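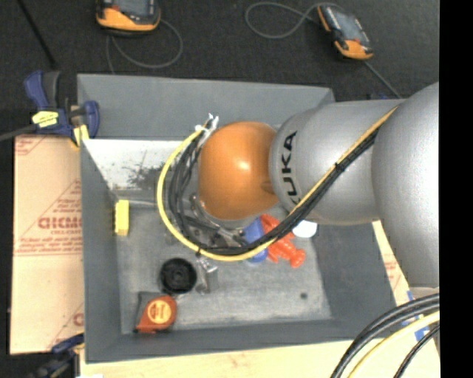 Figure 1. A storage bin of the kind discussed in Section 5, holding a tape measure and other small items.

5. What settles at the bottom of a shared bin

We turn now from the shelves, which most people we spoke to were rather proud of, to the large bins underneath them, which they were not. Every household and workshop in the Radora survey had at least one container that took in whatever had no other home, and in many of them it was the container opened most often in the course of a day. We had expected these bins to be a side note to the study, and were pleased to find that they deserved a section of their own.

Over the whole survey we logged 1131 items, of which 558 came out of bins. The rest came from drawers, hooks and open shelves, and are treated in Section 4. The bin items were a wonderfully mixed lot – measuring tools, spools, blocks, lids, odd lengths of cord – and they varied so much in size and shape that our first sorting scheme, borrowed from the earlier Ellier study of kitchen drawers, had to be given up within the first afternoon. In its place we asked a much plainer question of each item, namely whether a person looking down from above could tell at a glance what it was.

Some things do very well by this test. A tape measure is a good case. The one in Figure 1 lies near a corner of a grey bin, and its red-orange and dark grey colouring stands out clearly against the worn floor. The bright yellow block standing against the inner wall is just as easy to find, although a person might have to pick it up before deciding what to call it. Round black things fared less well in our survey as a whole, and our participants would often turn one over in the hand once or twice before settling on a name for it.

Colour, then, helps with finding, and shape helps with naming, and the two do not always go together. Akpan's scale of clutter, which we used in February for the pilot, gives both the same weight, and we would gently suggest that they be scored apart. When we did so with the Floltside workshop records, the two scorers disagreed on only 5 items, and on going back to their notes we could see that in 2 of those cases they had simply been looking at different sides of the same thing.

A word should also be said about corners and walls. People liked to stand things up against the side of a bin when they could, and spoke of those items as being "put away", while anything lying out on the floor of the same bin was merely "in there". We have kept this distinction in the tables that follow, using the participants' own words for it.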